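Home | News | Features | Working Lives | Archive | Contact

A Steady Pair of Hands

The kettle at the Orov depot in Flonstead is the old-fashioned sort that takes an age, so by the time we had our tea I had already heard a good deal about how the place used to run. My host has been in the picking room for 14 years, and she asked me to leave her name out of it, partly from shyness and partly, she said with a laugh, so that her sister wouldn't ring up about it.

Orov packs mixed snack boxes for small offices – drinks, crisps, a bit of fruit, the odd silly present – and on a busy day in the run-up to summer the room sends out 1000 of them. When she started, every single thing went in by hand, and she could tell you by the end of a shift exactly which shoulder had done the reaching.

"You'd be stood there going left, right, left, right, like a windscreen wiper," she told me. "I used to go home and not be able to lift the washing. I didn't say anything, you didn't in those days, you just got on with it and bought the stuff in the tube from the chemist."

The arms came last March, from a firm called Dredano, and I won't pretend everybody was pleased to see them. There are 23 people in the picking room, and she reckons that in the first week most of them were quietly looking at job adverts in their breaks. She was one of them. The managers had held a meeting, with biscuits, and promised that there would be no redundancies for two years, and she says that was decent of them but that two years sounded rather short to somebody with a mortgage.

"I remember thinking, well, I'm going to be teaching this thing to do me out of a job," she said. "And I was a bit short with it, if I'm honest. I called it all sorts." 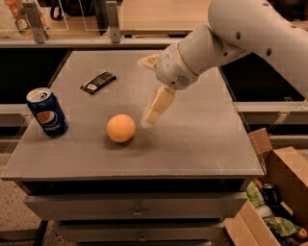
What changed her mind was a slow sort of thing, and she had trouble putting her finger on it. She was asked to work out which goods the arms ought to be tried on first, and found that she knew far more than she had ever given herself credit for. Cans are easy enough, she says, as long as they're upright. Wrappers are a misery, especially the shiny ones. Anything round has a mind of its own, and she spent most of one afternoon on how wide the fingers should open before they came down on a ball.

"The engineer kept asking me how I'd pick it up, and I'd say, I don't know, I just pick it up! Then I'd have to do it again slowly and watch my own hand. I'd never looked at my hands so much in my life."

These days she looks after two of the arms, and her pay has gone up a little, though she'd like it to have gone up a little more. The reaching has mostly gone. In its place there's a lot of watching, and she is quite frank that watching is tiring in its own way. She misses the chatter too. With four of you round a bench you could talk all day long, and now people are spread out, each with their own station, so they save it up for dinner time and all talk at once.

I asked whether the younger ones mind it less. She thought about that for a good while, and topped up my tea.

"They're quicker on the screens, I'll give them that. But they've not done it the old way, so they don't always see why a box looks wrong. You want somebody who's packed a few thousand of them."

The next change is a second room, under the name of Bùi, which should be up and running by the autumn. She has been asked to help train the people there, and has said yes, on condition that they put in a faster kettle.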